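Hurnthorpe Clothing Swap: the folding table is back!

The winter swap is on again, and we are so pleased with how the sorting has gone this time. Bags have been coming in since the beginning of the month, the rails are filling up nicely, and as of last night we have 1,139 pieces checked, sized and ready to go out. For anyone who remembers the June swap (one rail, two tables and a very long line for the mirror), this is going to feel like a different event altogether.

Doors open at the Lindqvist Rooms in Hurnthorpe on 17 Dec 2018 at ten in the morning and we keep going until four. Bring up to eight items, take home up to eight items. If you have nothing to bring, come anyway and pick out a couple of things. Kids' clothes are in the side room, with no limit on baby sizes.

A word about long sleeves, because we have a lot of them — 266 shirts and tops at the last tally, and more dark ones than we have ever had. Black, charcoal, navy, all those good plain layers that go under everything. They are wonderful to have in December and they are also the hardest things to keep tidy on a table. One person pulls a medium out from the middle of the pile and the whole stack slides over!

So we're folding everything the same way this year, and we would love it if you folded yours like this before you bring them in:

Lay the shirt face down on something flat and smooth it out from the middle toward the sides. Get the shoulders level first. Bring one side in to the center of the back, then lay the sleeve straight down along it. Do the same on the other side, so that you have one long, even strip. Fold the bottom hem up to the middle, then up once more to just under the collar. Turn it over and the neckline and size label end up on top, right where people look for them.

The smoothing is the part most of us skip, and it makes such a difference. A corner of fabric that bunches up at the shoulder will still be there after three folds, only thicker.

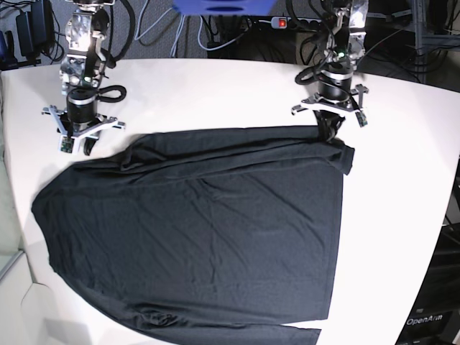 Dark knits and jerseys show every bit of lint, too, so please give them a once-over with a roller or a strip of tape. A pale surface underneath helps a lot when you're working with black or charcoal. You can see the edges of the garment, and you notice the stray sleeve before it gets folded into the wrong place. We covered our own sorting table with an old white sheet and wished we'd done it years ago.

Heavy sweaters can be folded in half and rolled, and anything silky or pleated should come on a hanger. We have 500 hangers, thanks to the Vadico shop clearing out its stockroom, so you won't need to leave yours behind. Shoes go in pairs, tied or clipped together, and coats go straight to the rail by the door.

Drop-off is open every evening from five to seven until the day before the swap. Use the side entrance on the Fotov Street side and ring twice. Tea is on, the heating works again, and there are mince pies for anyone who stays to fold a pile or two.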